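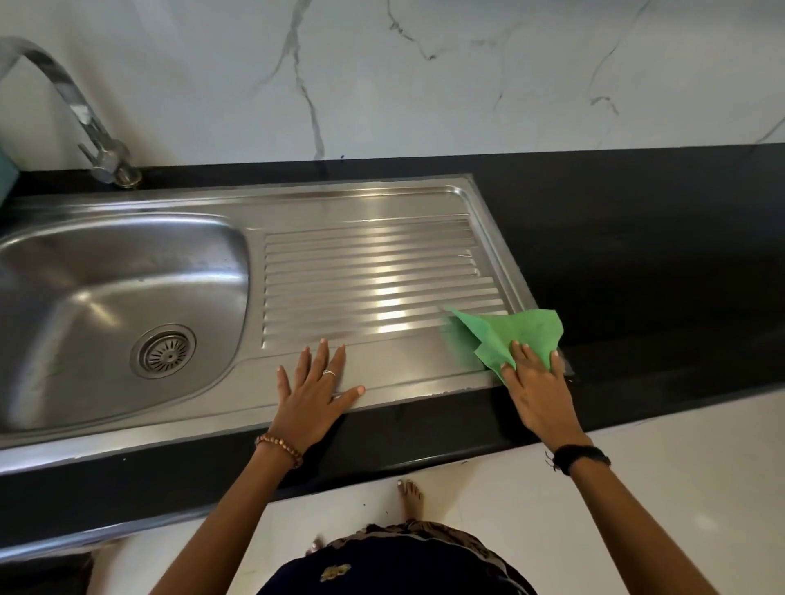 4. Daily and weekly care

4.1 Wiping down the sink and drainboard

Your Akby sink is stainless steel throughout. It needs very little care, but it should be wiped at the end of each day and washed once a week.

1. Take any dishes off the drainboard and lift the strainer out of the drain.
2. Rinse the basin with warm water. Push crumbs and grit toward the drain with your hand.
3. Put a few drops of dish soap on a soft damp cloth and wipe the walls of the basin, working from the rim down.
4. Wipe the drainboard along the ridges, never across them. Go back over the smooth border and the front rim with a folded edge of the cloth.
5. Rinse the cloth, wring it out and go over everything again.
6. Dry with a clean cloth. Water left standing will leave spots, mostly on the basin walls.
7. Wash the strainer under the tap and put it back.

NOTE: Spots that are already there come off with white vinegar and water in equal parts. Leave it on for 6 minutes, rinse well, then dry.

CAUTION: Do not use steel wool, scouring powder or bleach. Scratches in the polished finish are not covered by the Estlow warranty.

CAUTION: Do not mix vinegar with any other cleaner.

4.2 Faucet

1. Close the lever fully.
2. Wipe the spout, the lever and the base flange with a damp cloth. Do not use vinegar on the chrome.
3. Dry around the flange where it meets the countertop -- scale builds up there first.

4.3 Countertop next to the sink

Lift soap bottles and other containers before you wipe. On black countertops, finish with a dry cloth to prevent streaks. If the wall behind the sink is marble, use plain water on it. Vinegar will etch the stone.

If water gets under the metal edge at the end of the drainboard, the sealant has failed. Dry the area and see section 6, Resealing the rim. Replacement strainers are sold as part no. 255.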